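How to compare two simulated grippers without fooling yourself

Updated 30 Aug 2022

I spent most of July swapping grippers in simulation, and I did it badly for the first half. So this is the routine I wish I'd had, written down while I still remember it. I'm using Arno for the arm model and Plikia as the controller, but you can do the same thing with whatever you've got.

You need two gripper models, one arm, and a pile of objects with odd shapes. Don't just use cubes! Everything can pick up a cube.

Step 1. Freeze the scene. Save the object positions to a file and load that same file for both grippers. My first batch was 3460 grasps with fresh random positions every time, and I ended up throwing the whole lot away.

Step 2. Match the opening. The Nikero fingers open wider than the Reinholz ones, so I capped both at the narrower width. You'll want a second run with the caps off later, but do the fair one first.

Step 3. Set friction by hand. Imported models often come with their own values tucked away in the finger files (mine did, and they were nowhere near each other). Open both files, type in the same number, save, reload.

Step 4. Put a virtual camera on the wrist, looking out along the fingers. Keep the background one flat color for now. Imke Fröhlich talked me into this and I grumbled, but it makes it so much easier to see where the fingertips are when a grasp goes wrong.

Step 5. Run 20 attempts per object and save a picture right before the close command. Then go through the misses by eye. Yes, it's boring — get a coffee.

What I look for first is the gap between the fingers. If it's empty at that point, the gripper itself isn't to blame, and you should be checking the approach pose.

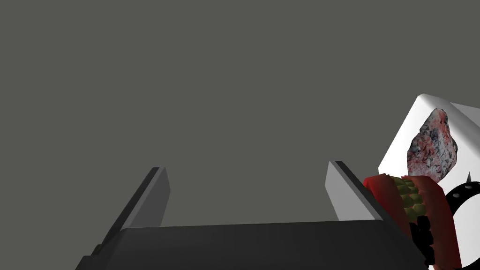
Knut Janssen sorts his misses into folders by cause, and I've copied him: "nothing between fingers," "slipped," "knocked away," and "no idea." The last folder was embarrassingly full until I fixed my wrist offset, which was out by 6 millimeters.

Step 6. Now take the caps off and run everything again with a new folder name. My second full batch came to 3809 grasps, and I left it going overnight with the viewer closed. Keep the settings file next to the results, or you'll be guessing which run was which by breakfast.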